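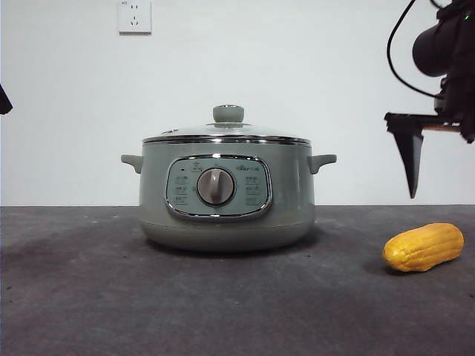
1st July
Posted by the course tutor

Reading a Lost Play: notes for session 3

Hello again, and thanks for a lively second session. I promised I'd type these up before we meet, so what follows is half lecture and half me thinking out loud. Print it if you like paper. I do, and I leave a wide margin for arguing.

Our play this time is The Ferry at Ginby, a one-act piece first put on in December by the Zilmont Players, in a hall over a feed store. It ran for 3 nights. Then it sat in a trunk. The author signed the typescript only as "a resident," and I've stopped trying to work out who that was (I spent most of a winter on it and have a folder of dead ends to show for it). For our purposes it doesn't matter much. We have the words, we have a prompt copy with somebody's pencil all over it, and we have one short notice from the local weekly. That's plenty for two hours.

1. What we actually have

Let's start with the papers, before anyone gets attached to a theory. There are two versions of the text. The typescript is 65 pages, double spaced, with a title page and a list of parts. The prompt copy is the same typing, a carbon I think, but 11 of its pages have been cut or pasted over. So when I say "the play," please ask me which one! They're different evenings in the theater. In the typescript the ferryman's daughter gets the last speech. In the prompt copy she's silent for the whole final scene and the curtain comes down on the bell.

I used to say the prompt copy was a damaged version of the real thing. I've gone off that. A prompt copy is a record of what a group of people decided to do in a room, with the actors they had and the time they had. The typescript is what one person hoped for. An editor has to choose which to print, or print one and put the other in the notes, and whichever you choose you're making a case about what a play is. Keep that in your head when you get to the exercise at the end.

The notice in the weekly is short and mostly about the weather and the seating. It does say the bell "was heard to great effect," and it gives the audience across the run as 800. I have doubts. The hall can't have held that many over 3 nights unless people were sitting on each other, and small papers liked to be generous to small companies. Use it with care.

2. The plot, quickly

A river town, spring flood. The ferry hasn't crossed for days. A family from upriver is camped on the far bank and can be heard but never seen, and the townspeople argue in the ferryman's kitchen about whether to send the boat. There's a sick child over there, or there's said to be. The ferryman won't go. His daughter will. She leaves during somebody else's long speech (look at how casually that exit is written, one line, no fuss) and the rest of the play is people waiting and talking about anything except her.

It's a very talky play, and some of you told me last time that you found it slow on the page. Fair. Try reading it aloud with the pauses left in. The typescript has pauses marked with a row of periods, and they get longer as the play goes on. By the last scene there's a full line of them between some of the speeches. In the prompt copy the pencil has crossed out almost all of these and written "pace" next to them, twice underlined. You can feel a director getting nervous.

3. The offstage voices

I'd like us to spend most of our time on this. The family on the far bank has lines. They're printed in the typescript, in a second column, and they run alongside the kitchen dialogue. Some are calls for help, some are a song, and a few are in a language the author made up and named Sang. There's no glossary. The kitchen people never answer in it and never admit to understanding it, though one of them hums the tune in scene two.

What do we do with an invented language standing in for real people? An editor working now can't just wave it through. A writer of that period, in a town like that one, would have had neighbors who spoke languages he or she could have bothered to learn. Making one up is a kind of dodge. It's also possible to read it as the author knowing the limits of what a kitchen full of comfortable people can hear - the words are nonsense to us as well, so we're put in the chairs with them. I go back and forth. I'd love to hear somebody argue the first position hard, and I'll take the second, and then perhaps we'll swap.

A couple of passages to look at before class:

Scene one, from the lamp being lit to the first bell. Read only the left column, then only the right, then try both with a friend.

Scene two, the humming. Whose idea is it? The direction is in the typescript, but the prompt copy moves it to a different character.

Scene four, the last page in both versions. Bring both.

4. On writing an introduction

Several of you asked what an introduction to an edition like this is supposed to do. My own rule is that it should get a reader ready without getting in the way. Say where the text comes from. Say what you changed and where. Give enough about the town and the company that the jokes land, and then discuss the hard thing (there's always a hard thing) plainly. Please don't retell the whole plot, and please don't call the play forgotten more than once. I've read introductions that say it on every page.

The model I've put in the reading packet is the introduction to Flurkarero, another river play, longer and a good deal odder. I don't agree with its editor about the ending. I do admire how the textual notes are laid out, with both readings side by side and the editor's choice explained in a sentence or so. Steal that layout.

5. For next time

Choose one of the cut pages. Decide whether you'd restore it in a reading edition, and write me a page on why, with a sample footnote. If you'd restore it for readers but leave it out on stage, say so - that's a perfectly good answer, but you'll need to defend both halves.

Also, would everyone please bring back the photocopies of the prompt copy? I'm two sets short and the pencil doesn't reproduce well the second time around.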